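Where Does the Fork Go? My Kitchen Table Project
Home and Design Studies, final report
12 Jul 2026

I picked the dinner table for my project because it's the spot in our apartment where stuff piles up the fastest. My teacher, Hélène Fortin, wanted us to choose one small everyday job and watch it closely for 13 days — no fancy equipment, just a notebook. Mine was putting the silverware away after it's been washed.

The rule I started with was super simple. Everything gets laid out on the tablecloth first (ours is pink with plaid hearts, my aunt Irum's choice, and I've grown to love it), and then it goes back where it lives. Chopsticks go in the brown holder with the slatted front. Forks and spoons go in the drawer.
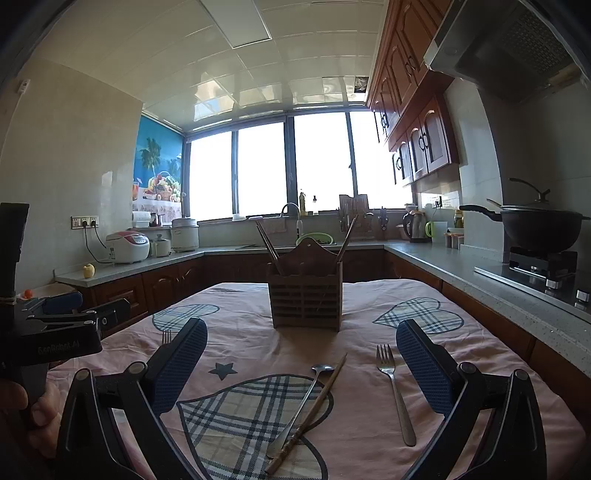 The chopsticks were easy! You drop them in and they lean wherever they like. Forks took me longer, mostly because our drawer tray is a hand-me-down with slots that are too short, so I kept turning them sideways and then starting over. Long-handled spoons were the worst of all. I tried two fixes for those: a jar by the stove, which tipped over, and a strip of cardboard in the drawer, which I'm still using.

By the end of June I had 20 notebook entries, some of them only one line. My slowest tries were nearly always right after dinner, when people were still talking to me and I'd wander off with a spoon in my hand.

If I did this again, I'd measure the drawer before anything else. I'd also like to try a second holder next to the first one, just for spoons — my cousin Gill has one she says I can borrow until school starts.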